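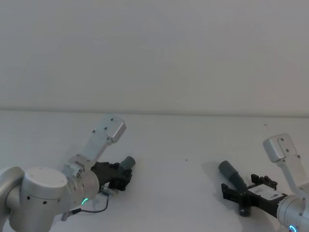
Wiping down painted walls and white worktops

Last updated January 1, 2024

Matt emulsion marks easily and tolerates very little rubbing. Most damage to it comes from the cloth, and a patch polished to a shine cannot be brought back without repainting. Work with the least water that will shift the mark.

Dust first. Use a dry microfibre cloth or a soft brush head on the vacuum cleaner, working from the top of the wall to the bottom. Dust that gets wet turns to grey streaks.

Mixing the solution

Add 5 ml of plain washing-up liquid to a litre of lukewarm water. Stronger mixes leave a film that attracts dirt. Sugar soap is for walls that are to be repainted and should be rinsed twice. The Tak powder sold in tubs is alkaline and will dull eggshell finishes if left on for more than a minute or so.

Walls

Test behind a door or low down near the skirting. Wring the cloth until it no longer drips, then wipe in straight overlapping passes. Start at the bottom when washing – runs over dry paint leave marks, runs over damp paint generally do not. Rinse with clean water and pat dry.

Grease above a hob needs a second pass. Pencil usually lifts with a soft white eraser. Ballpoint does not, and has to be sealed with a stain block before painting.

White laminate and solid worktops

Scouring pads scratch both. For tea and turmeric stains, mix bicarbonate of soda and water to a thick paste, leave it for ten minutes and lift it off with a damp cloth. Keep bleach away from joints and cut edges, where it can get into the core and lift the facing.

The join between worktop and wall collects crumbs and moisture. Run a dry old toothbrush along it before wiping. If the sealant has gone black throughout, cut it out and replace it; surface mould only can be treated. Bronside sanitary silicone in the 32 ml tube will do a short run behind a sink. Allow 24 hours before wetting it.

How often

Dust walls twice a year, in March and again before the heating goes on. Wash only where marked.

See also: Limescale on taps; Filling hairline cracks; Removing old sealant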